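Call for participants: sorting and nesting of household baskets, Grarnodgate

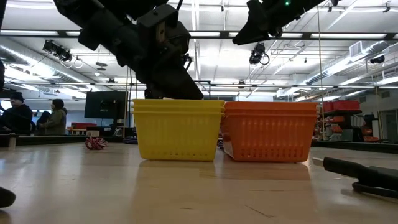 Moltuva Household Storage Study

Participants are sought for a study of how people sort, stack and store small plastic baskets at home. Sessions are held at the Traltaton building in Grarnodgate during February. The study needs 30 adults. Previous experience is not required.

Purpose

Nesting baskets save shelf space when empty but are often stored singly, or stacked in mixed colours and then pulled apart again. An earlier postal survey drew 337 replies, and almost 67 per cent of those who answered said they kept more baskets than they used. The present study looks at the handling itself: grip, order of stacking, and the point at which a stack is judged to be finished.

What the session involves

Each participant works alone at a wooden table for a single session. The baskets are yellow and orange, with tapering sides and vertical ribs, and are nested by colour. Tasks are given on printed cards and cover the following:

Separating nested baskets and setting them out singly.
Nesting them again by colour, rims level.
Placing finished stacks side by side without overlap of the rims.
Filling single baskets with mixed household items (cloths, small boxes, kitchen tools) and emptying them.
Choosing a storage position for each stack and stating the choice aloud.

The order of the cards differs between participants. Tasks are not timed against a target and no score is given. A short written form follows, with questions on storage at home: number of cupboards, shelf depth, and whether baskets are kept in the kitchen or elsewhere.

Who can apply

Applicants must be 18 or over and able to stand or sit at a table for up to an hour with one break. Table height is fixed; a stool is available on request. Both left-handed and right-handed people are wanted, and left-handed applicants should say so on the form — the last round was short of them. Applicants must not have taken part in the Gidey shelf trial, which used similar tasks.

Normal or corrected eyesight is required for the colour tasks. People who find it hard to tell yellow from orange are welcome to apply for the filling and emptying tasks only.

Payment and travel

Payment is made by bank transfer after the session. Local bus fares are refunded on production of a ticket. Parking at Traltaton is limited to 5 spaces and cannot be reserved.

Clothing

Sleeves should be close-fitting or rolled up. Rings and bracelets are to be removed before the stacking tasks. Lockers are provided.

Records

Written forms are stored under a participant number. Names and bank details are held separately and deleted once payment has cleared. Participants may stop at any time and will still be paid for the session.

How to apply

Application forms are available from the Traltaton reception desk or by post. State preferred session (morning or afternoon), writing hand, and any need for a stool or step-free access. Places are allotted in order of receipt, subject to the balance of left-handed and right-handed applicants. Those not placed will be kept on a reserve list until the end of the month unless they ask to be removed.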